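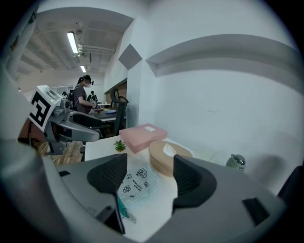

The Gamby is a hand-held gripper sold as a kit by Bitasard for recording manipulation tasks without a robot arm. The operator holds the tool and handles household objects directly, and the recordings are later used to train control software. It has a gray housing and two black fingers with textured pads. The fingers close on soft items such as a printed clear plastic bag as well as on rigid ones such as a lidded box. A square black-and-white marker can be fitted to the body of a device for position tracking, and several operators can work in one room, each with a separate tool.

March 5, 2020 - by Zoi Margaritis

Search this site Enter keyword Go

Versions and supply

The kit was first offered in July in a single version with fixed pads. A second version, the Gamby 3, has replaceable pads held by two screws. Bitasard rates a set of pads for 1000 closing cycles on hard objects and gives no figure for fabric or film. Kits are shipped in pairs - left and right units are identical - with a charger, a printed marker sheet and a calibration board.

Service plan

Gallegos distributes the kit and runs a recording service under the name Davton. Customers submit a task list of up to 50 entries and receive synchronized video and finger-width data. Delivery takes 17 working days. Repairs are handled by Bitasard only, and opening the housing voids the warranty.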